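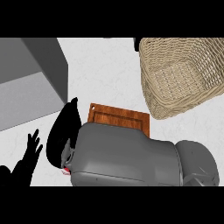

*Gray box on a marbled white tabletop, seen from above (rendered).*

# Girnside Recipe Cards

Last updated: 9 November 2021

A plain-text collection of handwritten recipe cards from the Girnside parish hall, typed up by people who could mostly read them. It holds more than 700 cards, the bulk of them cakes, because apparently dinner took care of itself.

## What's in it

- `cards.csv` - one row per card
- `notes.csv` - remarks from the backs and margins, including arguments
- `units.txt` - our best guess at what a "breakfast cup" was

Each row has an id, a title, the ingredients as written, the method as written, and a cleaned version of both. If you only want to bake something, use the cleaned columns. If you want to know how Mrs. L. felt about margarine, use the originals.

## How it was made

Jong-dae Maeng typed the first 100 cards and set the spelling rules, then regretted the spelling rules. Deok-su Ki did the rest and wrote the cleanup script. Crossed-out words are kept in square brackets. Words we couldn't read are marked `[?]`, and there is one card, number 412, that is nearly all `[?]` apart from "suet" and "do not."

Oven settings were converted from gas marks where the card gave one. Where the card said "a good oven" we left the field blank. We don't know what kind of oven you have.

## Known problems

- Seven cards give the same lemon loaf under different names. They are not merged. Each owner seems to have considered hers the real one.
- The `servings` column is unreliable. "Serves a funeral" is stored as text and will break your sort.
- Eggs are counted but not sized.
- Cards from Felden use a shorthand for flour that we took for sugar until May. Fixed now, but if you baked from an older copy, sorry about that.
- Nothing has been tested in a kitchen except the ginger biscuits, which were tested a lot.

## Splitting and searching

There is no official split. People keep asking for one, so the script `gisska.py` will shuffle the rows and cut them wherever you like. Gisska is also the search tool, and it handles "treacle" and "molasses" as the same word - a choice that got us two long emails.

## Use

Free for any purpose, with credit to the Girnside cards. Please don't republish the surnames in `notes.csv`, some of the remarks about other people's pastry are still live.

The Lorente set, with 2,000 cards and far better handwriting, is a separate project and we are not jealous of it.

## Corrections

Open an issue with the card id. Include the line as you read it.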